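Changes to the Uller Street Organics Collection
Apr 2, 2019

Residents of the Uller Street and Castellanos Court buildings are advised that the weekly organics collection will move to a fortnightly schedule in May. The change applies to all 143 units served by the shared green bins and does not affect garbage or recycling, which will continue to be collected at the kerb on the usual mornings.

The revised schedule follows a review of bin weights over the winter quarter. Most bins were presented less than half full, and the cost of each pickup is charged to the Association whether or not the bin requires emptying. Vegetable trimmings, lettuce and other leaves, coffee grounds, eggshells and plate scrapings remain acceptable. Plastic bags of any description, including those labelled biodegradable, do not.

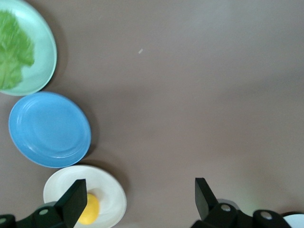

Réjean McKinnon wrote to the Association that two weeks is too long for meat and fish scraps in warm weather, and asked that weekly service be restored over summer. The Association has referred the request to the contractor, Edby, and will publish the response in the next newsletter.

Replacement kitchen caddies may be obtained from the office on Level 5 at a charge of $10. Households are limited to one caddy each. Enquiries regarding missed collections should be directed to Dénes Borbély at extension 834, quoting the building and unit number.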